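Holthorpe Shape Blocks: README

Version notes and data card for the block sorting sets kept at the Drarkbridge workroom
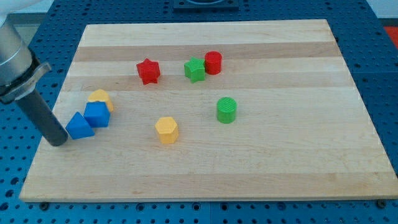 The Holthorpe set is a collection of small plastic shape blocks, a board to lay them on, and a folder of layout records that go with them. The folder holds 178 layouts. Each layout is one arrangement of a handful of blocks on the board, with a text file saying which blocks were used and where they were put. People use the records to practice sorting by color, sorting by shape, lining up, and clearing the board. They can also be used to check labeling work, and that was the original purpose.

This file covers what is in the set, how the blocks are named, how the layouts were made, and the known problems. Please read the naming section before you edit anything.

Maintainers

Jeanie Mowat looks after the blocks and the board. Cuiping Jia looks after the folder and the naming rules. Questions about a missing or damaged block go to Jeanie. Questions about a wrong label go to Cuiping.

What is in the folder

layouts/ - one text file per layout, numbered 001 to 178
lists/ - the block lists, one per color
practice/ - 73 layouts picked out for beginners
notes/ - anything written down during setup
CHANGES - dated by month only
README - this file

The practice folder holds copies. If you fix a layout, fix it in layouts/ first and then copy it across. Two people have fixed only the practice copy in the past and the change was lost at the next update.

The blocks

All blocks in the layouts are plastic and small enough to pick up with two fingers. The colors used are red, green, yellow, and blue. A few orange blocks came with the first box from Nirkico, but they were too hard to tell from red under the evening lights and were taken out. If you find one, put it in the spares tub.

There are 95 blocks in the full set. The lists folder has the count for each color and shape. The counts are uneven. Yellow is short on cubes and blue has more than it needs of nearly everything. We have not tried to even this out, so do not use the set to draw conclusions about how often a color ought to turn up.

Shape names

Use these names and no others:

cube - square faces all the way around. Slightly rounded edges are normal and do not need a note.
triangle - any block with a triangular outline. Earlier files split these into "prism" and "pyramid" and people could not agree which was which from above, so they are one name now.
arch - any block with a rounded top. This takes in the half-cylinders.
cylinder - a full round block, standing or lying down.
unknown - use this when you cannot tell.

"Unknown" is a proper label and it is fine to use it. A block behind another block may show only a curved top or one side. If the part you can see fits more than one name, write unknown and carry on. Do not look up the block list to work it out by elimination. The label should say what a person looking at the board could say.

Color names are the four words above, lower case. No "light blue" or "dark green." Some blocks have faded from being left near the window, but they still get the plain color name.

The board

The blocks are laid out on a rectangular wooden cutting board made of light maple strips. It has bands of paler and darker wood running across it, and a few small knots. The knots have been labeled as objects more than once. They are part of the board. Leave them out.

The board lies flat on the blue pegboard table. Keep it away from the table edges so that pegboard shows on every side. The early layouts were set out straight on the pegboard, and this did not go well. Cylinders settled over the holes, and blue blocks were easy to miss against the blue surface. All of the early layouts were set out again on the board, under the same numbers.

Wipe the board with a dry cloth. It was oiled once, in February, and the blocks slid for a week afterward. Please don't oil it again.

How the layouts were made

Most layouts were made by tipping a cup of blocks onto the board and spreading them out by hand. The person doing the spreading was asked to leave some blocks touching. Blocks that landed off the board were put back in the cup. A smaller number were set out on purpose to give close groups, where one block stands partly behind another. These have the word "close" on the first line of the text file.

Left and right are given as seen by a person standing at the front of the table. Near means toward that person and far means away. There are no measurements in the files. Qian, the labeling group that first used the set, asked for positions in plain words and we have kept to that.

A layout file looks like this:

layout: 041
type: close
blocks: 4
1. red cube, near left
2. red arch, near left, touching 1
3. green cylinder, far right
4. unknown, yellow, far right, behind 3

One block per line. Start with the nearest block and work away from you. If two blocks are equally near, go left to right.

Touching and behind

These two words cause most of the arguments, so the rules are spelled out.

"Touching" means you can see no board between the two blocks. If there is a thin gap, however small, write "next to."

"Behind" means part of the block is hidden from the front of the table. A block that is farther away but fully in view is not behind anything.

A block can be both touching and behind. Write both words, touching first.

Known problems

15 layouts have a block count that does not match the number of lines. They are listed in notes/counts. Most were typed up at the end of a long afternoon and have one line too few. They stay in the folder until somebody can set them out again.

Triangles lying on a long side and triangles standing up have the same label. If your work depends on which way a block is facing, the set will not help you much.

The far edge of the board is used less than the near edge. People spread blocks toward themselves. We noticed this late and the newer layouts are only slightly better.

One green arch has a chipped corner and shows up in a lot of layouts. It is labeled as a normal arch.

Adding a layout

Take a cup of blocks from the main tub, not the spares. Lay them out on the board. Write the text file while the blocks are still in place - files written from memory have been the least reliable ones. Ask a second person to read it back against the board. If the two of you disagree on a shape, the label is unknown. If you disagree on a color, turn on the overhead light and look again.

Number the file with the next free number. Do not reuse the number of a layout that has been removed. Add a line to CHANGES with the month and your initials.

Putting things away

Blocks go back in the main tub, all colors together. The board stays on the table. If the table is needed for something else, stand the board on its long edge against the wall, well clear of the radiator. It warped a little the winter it was left there and took a while to lie flat again.

Use and sharing

The layouts may be copied and used for teaching or for labeling practice. Please keep this file with them. If you change the shape names for your own use, say so at the top of your copy, so that your files do not get mixed up with ours when they come back to Drarkbridge.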